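Call for Participants: Home-Built Gripper Arm, Banbridge Shared Workshop

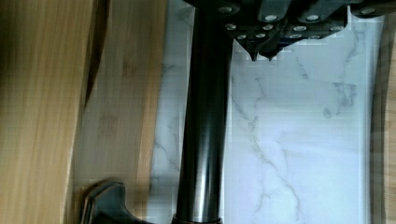 Gripper fingers over the marble-patterned work surface, seen from the small camera at the wrist.

The Banbridge Shared Workshop invites applications from adults who wish to take part in the second stage of the Mullon build, a tabletop robot arm designed and assembled by members. Work resumes in September and is expected to run for 34 evening sessions. The stage is led by Bram Prins, to whom all applications should be addressed.

The arm can be driven by hand controls at present. Participants will help to rebuild the wiring, write and test the motion software, and record the results in the shared build log. The gripper has two narrow, pointed fingers, and much of the testing will concern small items placed on a hard, smooth surface. Two places are reserved for persons with no previous experience of robotics.

Applicants should:

- be 18 years of age or older;
- be able to attend at least three sessions a month, beginning at 7 p.m.;
- be comfortable with hand tools, or willing to complete the workshop's bench safety course before the first session;
- agree to the publication of their test notes under the workshop's open license.

Experience with Python, soldering or 3D printing is welcome but is not required. Participation is unpaid. Parts and consumables are supplied, and the workshop fee of $38 a month is waived for the length of the stage. Participants may keep copies of all drawings and code — the arm itself remains the property of the workshop.

To apply, send a letter of no more than one page to the Visser Room desk, stating the evenings on which you are available and the part of the work that interests you most. Applicants will be invited to a short visit before places are confirmed.

Comments (3)

erkaten_dad
Is the safety course run in the evening as well? I work until six.

Workshop Desk
Yes, it begins at 7 p.m., the same as the sessions.

solder_and_tea
Applied for the wiring side. Are the first stage drawings available to read beforehand?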